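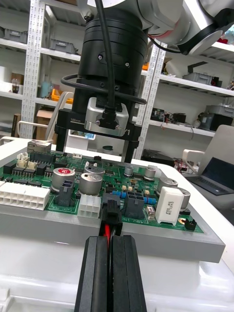
Figure 1. Power lead held in front of the 48V IN socket on the main board.

Connector Layout and Wiring Order for a Bench-Mounted Control Board
Project report, Fenna Prins and Wouter Claeys
Course: Electrical Assembly and Documentation

1. Purpose

The project examined how the placement of connectors on a control board affects the work of wiring it by hand. The board used for the study is the Trerkik main board, which is supplied to the course as a bare assembly without an enclosure. Our task was to write a wiring procedure that a first-year student could follow without help, test it, and revise it. Circuit function was outside the scope. No supply voltage was applied during the wiring trials.

2. Holding the board

The board has to stay still while a plug is pushed in. In our first attempts it was laid directly on the bench top and slid backward whenever a connector needed more than light force. A tray with a raised rim solved this for forces in the plane of the board. The rim must stay low enough on the connector side that a plug can approach its socket straight on. The first version of our drawing had a rim of equal height on all sides and was rejected for that reason.

We also compared two heights for the work surface. The lower one was better for pushing plugs down, and the higher one was better for reading the silkscreen. The procedure was written for the lower one.

3. Labels

The silkscreen next to the power input reads "48V IN" and can be read from the front of the bench. Several signal connectors are harder to identify from a normal working position. For these the procedure refers to the connector by its position along the edge and by housing color. Test readers found position easier to follow than the reference numbers on the schematic, which they had to look up on a separate sheet.

4. Handling the harnesses

Two kinds of lead are treated separately in the procedure.

The power lead has a red and a black conductor ending in a black plastic connector. It is short and stiff, and it tends to rotate the plug as it is brought toward the board. The instruction is to grip the housing on both sides, line it up in front of the socket, and only then push. Gripping the wires was ruled out after a crimp terminal backed out of its housing in an early trial.

The signal harnesses are more flexible but have more strands. The main difficulty is the free end, which drags across the bench and pulls the plug off line.

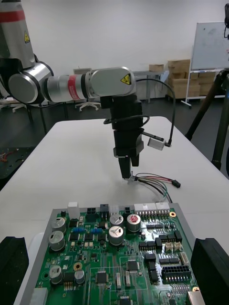 To limit this, the far end is laid flat on the bench before the near end is picked up, with enough slack that the strands are not under tension. Strands that fall across the board are moved clear before the plug is seated. The procedure states this as a separate step, after readers in the first round overlooked it as part of a longer sentence.

5. Order of connection

Three orders were tried: left to right, smallest connector first, and hardest to reach first. Each was repeated until 30 complete wirings had been logged, and the remaining sessions brought the project total to 131. Left to right was the easiest to remember, but it left some small connectors between two harnesses already in place, where fingers had little room. Hardest to reach first gave the fewest restarts and was adopted. The power lead is connected last in all versions.

6. Limitations

All trials were done on one board design. Some 50 of the logged wirings were made by the authors, who knew the layout well by then, and these should not be compared directly with those of new readers. Wear of the sockets was not measured. Insertion force was judged by feel only.

7. Further work

The Smits harness set uses longer leads and would be a useful second case. A printed card with the board outline at full size is also planned.

Contact: Skokeditz Student Projects Office | Copyright Skokeditz | Back to top

Related reports
Crimp Quality in Short Power Leads
Raster: A Layout Grid for Bench Drawings
Tray and Fixture Design for Bare Boards
Writing Assembly Steps for New Readers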